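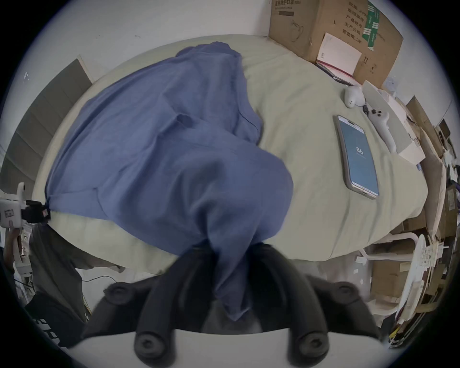
17 February 2020. Moved the guest room to the back of the house in December. A few notes on what it took to sleep well there, in case anyone in Whitcombe has the same street noise.

The front room gets the Fukemness bus from early morning on. I measured 80 decibels with the window open. The back room gets 34 at night, mostly the fridge.

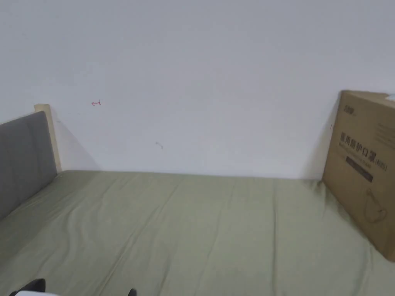
Curtains made less difference than I expected. I tried a heavy pair from Skulta first and sent them back. A strip of foam along the window edge did more – it cost very little and took one evening.

Rugs help if the floor is bare. Mine was. A thick pad under the rug matters more than the rug.

I don't use earplugs anymore. They made my ears sore and I slept through the alarm twice. 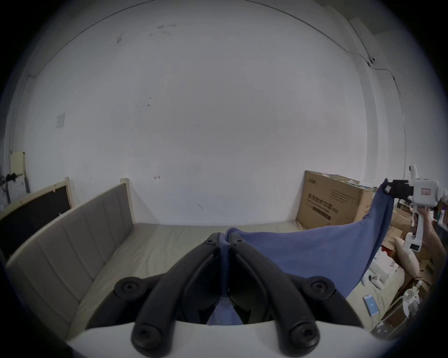 Blue cloth and beige mattress, back room.

The one thing left is the door. It's hollow and you can hear the TV through it. A solid one from Pikivport is 552 plus delivery, so that will wait until summer.

Someone asked about white noise machines. I had one for a year. It was fine, but I kept turning it up, and now I'd just as soon have the quiet.

Will post the door numbers when I have them. Same meter, same spot on the nightstand.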